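The Long Way Back to the Table

Oct 7, 2020

When I called Deepak Uniyal for the first time, he asked me if we could speak while he was cooking. He said that he talks better when his hands have work. So the beginning of my recording is mostly onions and a radio, and then slowly it becomes the story of a man who did not speak to his brother for 20 years.

The two boys grew up in Wekamstead, above the shop where their father repaired sewing machines. When Deepak was nineteen, the father died, and there was a debt which the family had not known. The older brother wanted to sell the shop. Deepak wanted to keep it. "We were both very sad and we were both very polite," he told me. "I think if we had shouted, it would be finished in one week. But we signed papers, we shook hands, and I moved away."

He moved to Sterkell, took a job in a print shop, and married. To his wife he said that his brother was busy. To his children he said almost nothing. 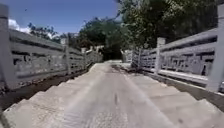 I asked him when he understood that this silence was hurting him. He needed a long time to answer, and I heard him turn down the stove. "It was a form at the doctor," he said. "They ask for a person to call in an emergency, and then for a second person. I left the second line empty. The lady at the desk was kind, she said it is no problem. But I sat in the car afterward and I could not drive."

He began to wake in the night. He lost his patience at work about small matters, such as a wrong paper size, and he was ashamed after. His wife found him a counselor, and for the first month he talked with her only about paper.

"She let me," he said. "She knows now a great deal about paper."

What came out in the end was guilt, and it was older than the quarrel. In the last winter of his father's life, Deepak had promised to visit and then did not go, because he had tickets for a concert. His brother was there every evening. "I was angry about the shop because I did not want to look at the other thing," he said. "He had earned the right to be tired of that place. I had not earned the right to love it."
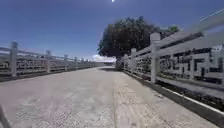

The letters

The counselor suggested that he write to his brother without sending anything. Deepak is a person who does the homework. He wrote every morning before his shift, in cheap notebooks, and he filled 4 of them. When he put them together there were 393 pages. Most of it, he says, is not nice to read.

"The first notebook is a lawyer speaking. I prove everything. The second one is worse, I am very noble in it. In the third I start to ask him questions. How is your knee? Do you still eat the crust first?"

In April he tore out one page from the last notebook, a short one, and posted it. It had no apology in it. It described the smell of machine oil on their father's coat, and it asked if his brother remembered the same smell or a different one.

The reply came after two weeks. It was a card with one line, in which the brother corrected him about the oil. Their father had used Alipour, the brother wrote, never the cheap kind, and Deepak should know this.

"I laughed until my wife came in from the garden," he said. "It was exactly his voice."

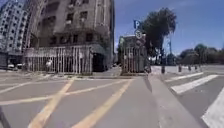 Was he not afraid that a single page could make everything worse?

He was afraid for the whole two weeks, and he says that the fear did not become smaller with practice. What helped was to decide beforehand what he would do if no answer came. He would keep writing in the notebook, and he would put his brother's name on the second line of the form anyway.

They speak now on the telephone, usually for a short time. They have talked about the father's last winter only once. Deepak told him about the concert. The brother had known already; their father had told him, and had been glad that one of his sons was having a good evening. I asked how it felt to hear this. Deepak said that he was relieved, and also quite angry, that such a sentence was lying in another person's house for so many years.
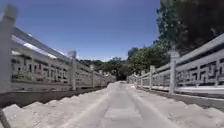 According to Alipour's old slogan, which Deepak's brother likes to repeat at the end of each call, a dry machine remembers everything. Deepak finds it a terrible slogan. He repeats it too.

They have not met in person yet. There is a plan to eat together in Wekamstead, at the house of the brother, and Deepak will bring the notebooks in a bag but he has not decided if he will take them out. "Maybe the third one," he said. Then he excused himself, as the rice was ready.

Comments

Zinodus
I left the second line empty too, last year. Read this on my lunch break and had to close the door.

marta_k
My sister and I did the polite version as well. Eleven years. Does he say anywhere how he chose which page to send?

oldpressman
Worked in print all my life and I would have listened to him about paper for a month, no charge.

Zinodus
@marta_k not in the article, but I suppose he took the one that didn't try to win.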